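Rugby Union > Rules and Club Play > Playing Up and Eligibility

Can I still play for my old club in the playoffs if I transferred mid-season?

Posted by Vasanthi Biswas

Hi all, hoping somebody on here has been through this before, because our team manager and I have read the handbook about four times between us and come away with different ideas each time.

I play hooker (sometimes loosehead when we're short) for Sadstead women's second team. In December I moved for work and registered with Flirnau, which is a much smaller club but ten minutes from my new apartment. I played 3 league games for them. Then the job fell through, I moved back, and I re-registered with Sadstead. So I've been on both clubs' books in one season, and I've played league rugby for both.

Now Sadstead seconds have made the playoffs, and guess who we have in the first round? Yep, Flirnau. Their coach has already said in a friendly sort of way that she doesn't think I'm allowed to play. Our manager says I'm fine as my registration is current and I've played plenty of games for Sadstead overall. The handbook talks about being "cup-tied" but only in the part on the knockout cup, and I never played in the cup for anyone.

The other wrinkle is that I got 32 minutes off the bench for our first team when two of their front row went down with the flu. Does that make me a first team player? I'd hate for us to win and then have it taken away over me, but I'd also hate to stand on the sideline in a bobble hat for no reason! We only have two hookers and the other one has a dodgy shoulder.

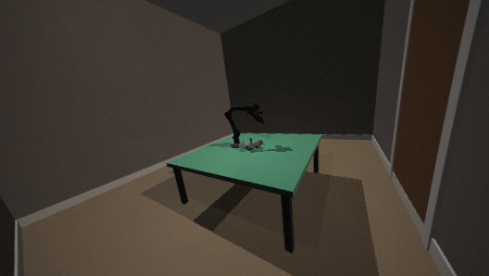 I've emailed the league secretary but got an auto-reply, and the team sheet has to be in by Thursday night. Any ideas who else I could ask? Has anyone played a playoff game after going back to a club the same season?

Thanks in advance, and sorry this got long.

Suleiman Akinola

I did registrations for my club, Darwish, for a few years, so I've had this argument more times than I'd like. Every league words it differently, so treat this as what to look for and go by your own handbook.

There are usually two separate things going on and people mash them together. One is whether you're registered. You are, so that bit's easy, but do check the date your second registration was approved and not just the date you sent it in. A lot of leagues have a transfer deadline toward the end of the season, and if the approval came through after it you can play out the league games but you can't play in the playoffs. We got stung by that one with a really good fly-half and I'm still a bit sore about it.

The other is whether you qualify for the playoffs, and that normally means a minimum number of league appearances for that club. Find out if your games from before the move still count. In our league they did. In the one next door the count went back to zero when you transferred out, so a player in your shoes would have had to start over. Look in the part of the handbook on transfers as well as the part on playoffs, as ours had half the rule in each place (very annoying).

Cup-tied sounds like a red herring to me. If it's only written in the knockout cup section then it's about the knockout cup. Playoffs at the end of a league are generally treated as league games, but get somebody to confirm that.

On the first team thing, one appearance off the bench is not usually enough to lock you out of the seconds. The rule is normally aimed at clubs dropping half their first team into a seconds final. Front row cover often gets extra slack too, as the league would much prefer a proper hooker over uncontested scrums.

Don't wait on the secretary. Ask your manager to ring the fixtures person for your division, explain it exactly like you did here, first team minutes and all, and then ask for the answer in writing. An email is fine. Copy Flirnau in on it so it's all settled before kickoff. If you don't hear by Thursday, put both hookers on the sheet and decide who starts once you know.

Good luck, hope you get to play!

Arkiser

you'll be fine. I switched clubs twice in one season and played in a final, no one said anything. If the ref has your name on the card then you're good to go

Suleiman Akinola

Please don't go by the ref having your name! The ref doesn't check registrations, at least none I've ever met. Trouble comes when the other club complains on Monday morning, and Vasanthi's already had a heads up from their coach.

Last updated: Sunday, April 6, 2025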